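Contact database migration: progress report to the Stornia fund
September 17, 2025
Prepared by Selma Georgiev, project lead, Jorkanus

Where we are

The move from the old Gakeck contact manager to the new shared database is on schedule, apart from the email history, which is covered further down. All seven regional offices now log in to the new system every day. The old one was switched to read-only in August and will stay that way until the end of the grant period.

Contact records

Each office cleaned its own list before import. We gave them a short checklist: merge duplicates, fill in the country field, and delete anyone with no phone number, email or postal address. The duplicates took longest. The Gakeck export writes the first name and surname into one field, so people entered once as "Surname, First name" and once the other way round did not match. Spahić, our database contractor, wrote a small script for this and it dealt with most of them. The remaining 255 pairs were checked by hand and are now closed.

Custom fields have come across, except for the "Referred by" field. This was free text in some offices and a drop-down in others — we have kept both versions side by side for now and will choose one with the office managers.

Email history

Notes and call logs were imported without trouble. Attached emails were not. Messages saved from the older mail program arrive with the date of import instead of the date they were sent, so they all sit at the top of the contact's history. Spahić has a fix working on the test copy. We expect to run it on the live database within 30 days, one office at a time, outside working hours.

Training

Six sessions have been held, all online. Staff asked most often about saved searches and mail merge, and we have added a page on each to the user guide. Two offices have asked for a second session for part-time staff.
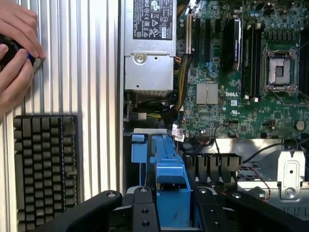 Will the delay with the email history affect the final budget?
The fix falls under the fixed-price contract with Spahić, so the total stays as agreed.

Next steps

Run the email date fix. Settle the "Referred by" field. Hold the two extra training sessions. Send the fund the final user guide and a list of closed and open issues with the next report.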